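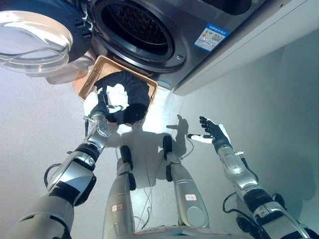 According to Þröstur Hjaltested, the first thing a new operator must learn is to slow down before the fingers close, and only then to think about where the cloth should go. We took this remark as the starting point for the protocol in this section. It was made during the pilot in July, when our operators still closed the hand as fast as they would close their own.

4.2 Collection of laundry demonstrations

All demonstrations were given by remote control. The operator wears the Saltora gloves and a headset which shows the view from the head of the robot. The motion of the wrists is sent to the arms directly, and the finger angles pass first through the Hernska retargeting layer, described in Section 3. The legs are not controlled by the operator. They keep a fixed stance during the whole demonstration.

The task is to take one piece of laundry from a wicker basket on the floor and to put it into the drum of a front-loading washing machine. We recorded 235 demonstrations with three operators. Each session had a limit of 30 minutes, after which the operator rested for 20 minutes. Without this rest the arm of the operator drops slowly, and the policy learns this drop together with the task.

We asked the operators to use one hand for the grasp and to hold the other open and away from the basket. In the pilot some of them moved both hands at the same time, and the learned policy then produced small useless motions of the free arm. The white cloth and the black garment were selected for their contrast — two dark pieces lying together were difficult to separate in the headset, even for Higinio Xolalpa, our most experienced operator.

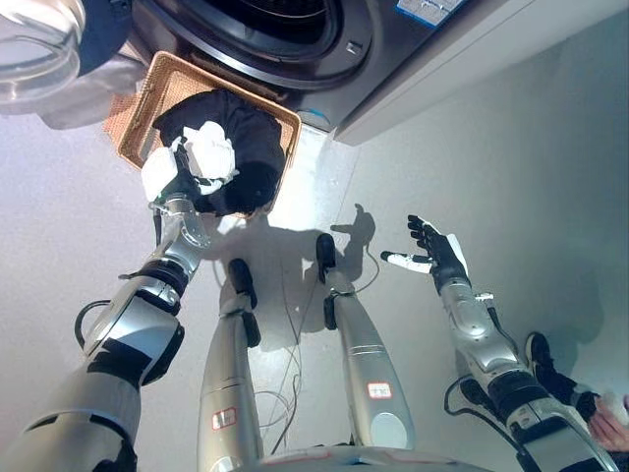 Why not guide the arms by hand, as in our earlier work on the Grendetti arm? Hand guiding gives a cleaner path for the wrist, but the teacher must then stand inside the view of the head camera, and the fingers still have to be commanded by some other device.

Figure 3. Grasp phase of the laundry task under remote control. The left hand holds the white cloth over the black garment in the basket, and the right hand stays open.

A demonstration was kept if the piece was fully inside the drum at the end and if the operator made no more than two attempts at the grasp. Failed attempts inside a kept demonstration were not cut out. We follow here the advice of Ásgeirsdóttir, who found that a policy trained only on perfect grasps does not know how to try again. The training procedure is given in Section 4.3.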